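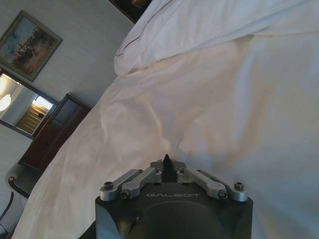

Carnets de route > Visites gourmandes

Rechercher dans le magazine OK

Je rentre de deux jours à Bitora pour les portes ouvertes de la torréfaction Tostero, et j'ai encore l'odeur du café dans mon écharpe. Ça faisait trois ans que je me promettais d'y aller (à chaque fois il y avait un baptême, une grippe ou une grève de trains) et cette fois j'ai pris mon billet en janvier, sans réfléchir, avec le bus du retour à six heures du matin, ce qui est une erreur que je vous déconseille !

J'ai dormi à l'hôtel Birlow, en haut de la rue qui descend vers le canal. Une vraie chambre d'hôtel comme je les aime, un lit immense, une couette blanche bien gonflée, et le boulanger à deux portes. Le petit déjeuner est en supplément, 13 euros, et franchement le café y est moyen. Un comble dans cette ville. J'ai fini par le prendre au comptoir en face, debout, avec une brioche à la cannelle dont je rêve encore.

La torréfaction, elle, est derrière l'ancienne halle aux grains. On entre par la cour, on fait la queue sous un auvent, on vous colle une gommette verte sur le manteau et hop, vous êtes du groupe de dix heures. Nous étions serrés, il y avait des poussettes, un monsieur avec deux chiens. L'ambiance était vraiment bon enfant.

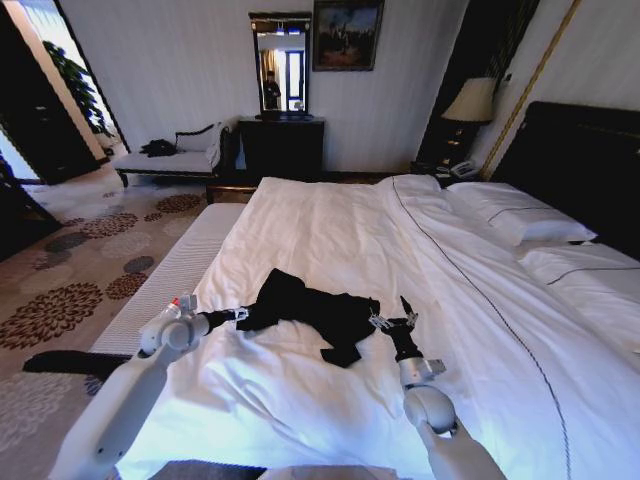
N° 233 — page 8

La visite commence par les sacs. On vous laisse plonger la main dans le café vert, qui ne sent presque pas le café, plutôt le foin et un peu la petite pois — si, si, je vous assure. La guide nous a fait goûter un grain cru et je ne recommencerai pas, j'ai cru y laisser une molaire. Elle nous a ensuite montré le tri sur tamis, puis les défauts à repérer : les grains noirs, les grains percés, ceux qu'on appelle « coquilles » et qui brûlent trop vite. Sur un plateau, j'en ai trouvé quatre en dix minutes et j'étais très fière de moi, jusqu'à ce qu'une fillette à côté m'en aligne une bonne poignée.

Ensuite le torréfacteur, et là j'ai adoré. C'est un vieux modèle en fonte, la maison l'a baptisé « le 2591 » d'après sa plaque de série, et tout le monde en parle comme d'un collègue un peu bougon. Il faut l'entendre ! Au premier crac, on dirait du pop-corn qui éclate dans la pièce d'à côté. Ensuite il faut tendre l'oreille, tout se joue en quelques secondes, et quand la porte s'ouvre et que les grains tombent dans le bac de refroidissement, il y a une bouffée de pain grillé et de caramel qui vous arrive en pleine figure. Les chiens ont éternué tous les deux.

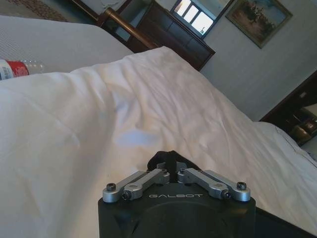 La dégustation, ou comment faire du bruit avec sa cuillère

On goûte à la cuillère, en aspirant très fort, et les premières minutes tout le monde a l'air gêné. Puis on s'y met. J'ai préféré l'Annamalai, un café indien rond et presque chocolaté, avec un petit côté poivré en fin de bouche. Mon voisin y trouvait de la réglisse, moi pas du tout. Le lavé d'altitude qui faisait l'unanimité autour de la table m'a paru trop acide, mais je bois mon café au lait le dimanche, alors mon avis vaut ce qu'il vaut. J'ai quand même noté l'eau : pas bouillante, et filtrée. Je fais tout de travers depuis vingt ans.
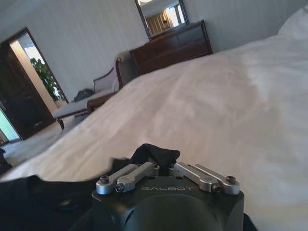 Pour y aller

La halle est à un quart d'heure à pied de la gare, ça monte un peu au retour. L'entrée est gratuite, la dégustation aussi, et la boutique reste ouverte jusqu'à dix-huit heures. Prenez le groupe du matin, l'après-midi la file traverse toute la cour. Prévoyez aussi de la place dans la valise : je suis repartie avec quatre paquets d'Annamalai, un moulin à main et un torchon parfaitement inutile.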